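# About the Plamley Handball Club

We started with a borrowed gym, one bag of balls and a set of goals that had been built for street hockey. Gizella Rácz had played left back for years before she moved to Plamley, and when she found there was no handball to be had within an hour's drive she put a card up at the library. Eleven people came. Most of them thought it was going to be the kind you play against a wall with your palm, and a couple were a little put out when they learned otherwise, but they stayed for the evening and all but one of them came back the week after.

These days the club has 323 members, from first graders in the Saturday-style mini league (we still call it that, though it moved to weekday afternoons long ago) up to a masters team whose combined knee surgeries we have agreed not to talk about. We run boys', girls' and mixed squads, two adult women's teams, two adult men's teams and a walking handball group that is a good deal more competitive than the name lets on!

## Where we play

Home is the Bárány Hall, behind the old feed store on the east side of town. It has a full 40-meter court, which matters more than you might think, as plenty of American gyms are laid out for basketball and come up short at both ends. For our first few seasons we played on one of those, with the goal area lines taped down before practice and peeled up again after, and we still have players who shoot early out of habit.

The floor was relaid with help from Vultel, a heating and cooling firm here in town that has had its name on our shirts ever since. They gave us $3000 in the first year and have stuck with us through two relegations and one very strange shade of orange. We're grateful for every bit of it.

There are bleachers along one side only. If you're coming to watch, get there a little before the start, bring a cushion, and use the door by the bike racks – the front one sticks.

## Who coaches here

Nataša Vukadinović is our head coach and looks after the first women's team. She came to us as a goalkeeper and played 57 league matches in our colors before she moved to the bench, and she still gets in goal at practice when she feels the wing players are getting too pleased with themselves. Her teams defend high and run a lot. If you play for her, you will run a lot too.

Cristóvão Loureiro has the men's first team and the older boys. He is the one to talk to about trying out, and he'd much rather you came along to two or three ordinary practices first than turned up cold on tryout night.

Kenna Shearer runs everything for children under twelve. Kenna grew up in the club, went off to college, taught PE in another county for a while and then, to our great good luck, came home. Her groups use a soft ball and a smaller goal, and there are no league tables until the kids are old enough to ask for them.
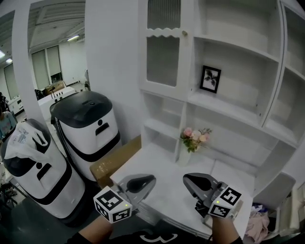
*At the white cabinet, hands full.*

Glória Carrilho handles membership, fixtures, travel and the endless business of finding referees. She also edits the match program, so if your name has been spelled wrong, she's the person to write to, and she will fix it by the next home game.

## How we like to do things

We're a passing club. That has been true from the beginning, partly because Gizella believed in it and partly because none of the original players could shoot from distance. You'll see our nine-year-olds and our first teams working on the same crossing moves, and when a player steps up an age group she already knows where to run.

Everybody who turns up plays. In the adult leagues that means we keep a second team going even in the thin years, and in the youth leagues it means every child on the sheet gets real minutes in each half. We have lost some games this way and we expect to lose a few more.

Each April we host the Nukham Cup, an open tournament for youth sides named after the creek that runs behind the hall. Visiting teams stay with club families when there's room, and there is a supper on the last night with far too much potato salad. Friendships have come out of it that have lasted a good many years, along with one marriage and a rivalry over the under-fourteen trophy that shows no sign of cooling off.

## Coming along

Your first three practices are free at any age. Wear indoor shoes with pale soles, bring water, and take off rings and watches before you come onto the court. We have balls, bibs and a box of outgrown shoes you're welcome to dig through.

Adult beginners meet at 7:30 p.m. and the under-twelves at 4:15 p.m.; the current schedule is on the Practice Times page, and Glória will gladly tell you which group makes sense if you aren't sure. Parents are welcome to stay and watch, or to join the walking group on the far half of the court.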